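Old Desktops Help a Repair Shop Keep Its Robot Arm in Shape

It takes a certain kind of patience to teach a machine to reach past a nest of power cables, and the crew at Stokix has plenty of it. The electronics reuse shop has a robot arm learning its way around used computers, and looking after that arm's gripper has become one of the most closely watched jobs in the building.

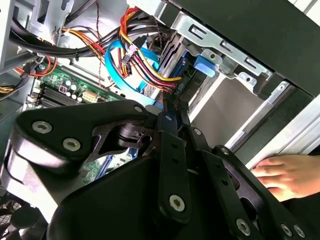 VERBRUGGEN, May — The gripper is all matte black plates and links held together with silver hex-socket screws, and every one of those screws matters. Lena Sikora, who keeps the cell running, goes over them with a hex key each Friday before the first case goes on the bench. A link that has worked a little loose can throw off the fingertips, she said, and inside a desktop tower there isn't much room to be off.

"You've got memory slots on one side and a drive cage on the other," Sikora said. "If the fingers have any wobble, you find out fast!"

The shop has put 327 practice reaches on the arm this month and hopes to hit 2,000 by the end of summer. After every 100, the finger links come off for cleaning and the pivots get checked for play.

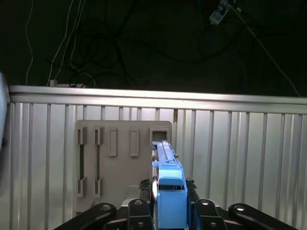 By Morag Yule

Computer cases are only part of the workout. The arm also practices with a light blue plastic part and a gray panel with slots and a square opening, set up against a corrugated metal wall. The panel is a great way to check alignment, said Finlay Crichton, who writes the motion programs. He brings the tip of the part up to just below the opening, stops the arm and compares its position with the one saved after the last service.

If the two don't match, he starts with the finger mounts, then the wrist, and only then touches the software. The whole check takes nearly an hour, and Crichton plainly enjoys it. "I could do this all day — some weeks I do," he said.

Back at the computer tower, it's still a job for people and machine together. Operators guide the arm in slowly, and the approach to the cable side gets reworked whenever a different model of case comes in. Sikora keeps a notebook of the angles that work, with a page for each case.
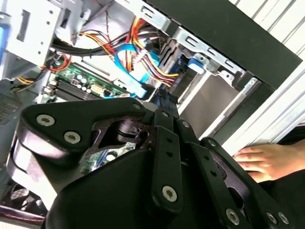
The gripper at the open side of a desktop computer, with a hand resting on the case.

Next up is a spare set of fingers, so practice can continue while the first set is being cleaned. Sikora has 3 designs on paper and plans to try the slimmest one first.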